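An Afternoon at the Warcombe Knitwear Open House 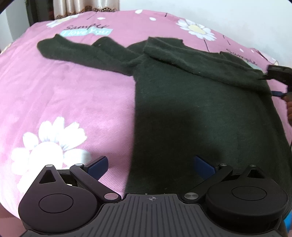
Days Out

I have wanted to go to the Warcombe open house ever since my neighbor came home from it with three cardigans and a lecture on moth prevention, and this April I finally made it! It's held in an old boarding house at the top of Purkisstead, a tall, narrow place with creaky stairs and a different knitwear activity in nearly every room. Cordero, the mending workshop on the ground floor, has been putting it on for years, and they told us at the door that there are 1,794 sweaters in the building. I believe it. There were shelves on the landings.

You start downstairs with washing. Mariann Antal runs that part and she is wonderful to watch, very quick and very firm. She had us all pressing water out of an old gray pullover between two towels (no wringing, she will catch you) and then passing it down the line. By the time it got to me it was a good deal drier and so was everybody's sense of humor about it. I asked her how often she washes her own sweaters and she said twice a winter, which made me feel a lot better about my habits.

The part I liked best was up on the second floor, in the bedrooms. The idea is that most of us fold our clothes on the bed, so that's where they teach it. The one I was sent to had a pink bedspread with great big white daisies all over it and "I love you" on a little blue label, and a beige curtain with brown lace trim along the bottom. It felt like staying at somebody's aunt's house. The sweater for our turn was a fuzzy dark green one, so dark it was nearly black in the shadows, and it got spread right out over the daisies. Against all that pink it looked terrific.

Fuzzy knits are harder than they look. The sleeves are the trouble. You bring one across the top and smooth it, and the other one is still lying off at an angle with its cuff practically at the far side of the bed. Natália Nogueira, who was teaching, likes to lift from the shoulder end and let the body settle before doing anything about the second sleeve. She also pointed out the little specks of lint, which you really do see on a dark green, and said to go over them with a soft brush before folding, always in one direction. I went home and tried it on my old navy crewneck and it came up beautifully.

Her other tip was to fold big, soft sweaters in thirds the long way and then just once more - any more than that and you get a lump in the drawer. I had been folding mine into tight little bricks for 20 years.

After the bedrooms there's tea on the top landing, and a sale table run by Nollar, the yarn shop from down the hill. They brought 300 skeins and I'm sorry to say a few of them are now in my closet. The mustard went fast. If you want the heavier wool, go there first and have your tea after.

Getting there is simple enough. The bus stops at the bottom of the hill and it's a steady ten-minute climb, and there is a small parking lot behind the building that was full by 11 a.m. Wear shoes you can slip off, since the upstairs rooms are carpeted. Bring a sweater of your own too, because Cordero will look over one item per person for holes and tell you what it would take to fix. Mine needs a new elbow.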